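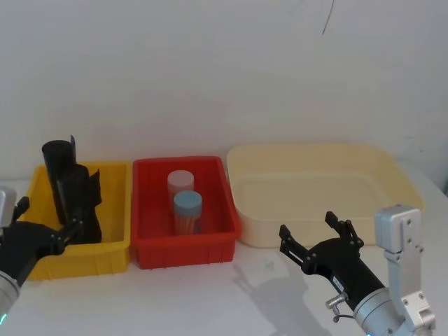

Blog > Kitchen > Soups

2 min read

Lentil Soup Without the Cream

I made the lentil soup again last night, this time with coconut milk. I used 900 grams of carrots, more than the pot wanted, and five cloves of garlic. The carrots went in first with the onion and cooked until soft. Then lentils, broth, cumin and a bay leaf.

Charito Bautista gave me the recipe in August. Hers has heavy cream and no cumin. I like mine a little better, but it needs more salt than you'd think. Leftovers went in the freezer.

Next time I'll try red lentils.

Get new posts by email. Unsubscribe anytime.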